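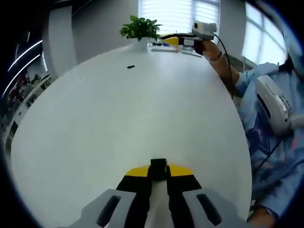
Slide 1. Gripper over the white table, fingers open.

Purura 4 migration: speaker notes
Nattawut Intarasuk, Harkberg

Slide 2. Scope
Server-side only. The form compiler is Toivo's session on Tuesday – send questions about layout to him.
Code base at the start: 3,958 modules, 700 of them with screen definitions. Oldest dates from Purura 1.

Slide 3. What broke
Implicit date casts. Version 3 accepted a two-digit year, version 4 raises an error at run time. The compiler does not warn.
Cursor scope. Cursors declared in a library are now private to it. We had 16 libraries sharing them.
Collation. Sort order changed for accented names. Waraporn's team found this in the Nuchit payroll reports.

Slide 4. Build
Full build takes around 30 minutes on the old licence server. Incremental builds are unreliable if a schema file has changed. Clear the object cache first.
(Skip the dependency graph if short of time.)

Slide 5. Rollout
Plindstead went first, read-only, with both runtimes installed side by side. Environment variables are set per session, never in the system profile.
Rollback is a change of symlink. Database schema is untouched until September.

Slide 6. Open items
Print driver on the thin clients – Nipon has the ticket.
Debugger loses its breakpoints on reconnect. No workaround yet.

Questions. Prapai has the mic.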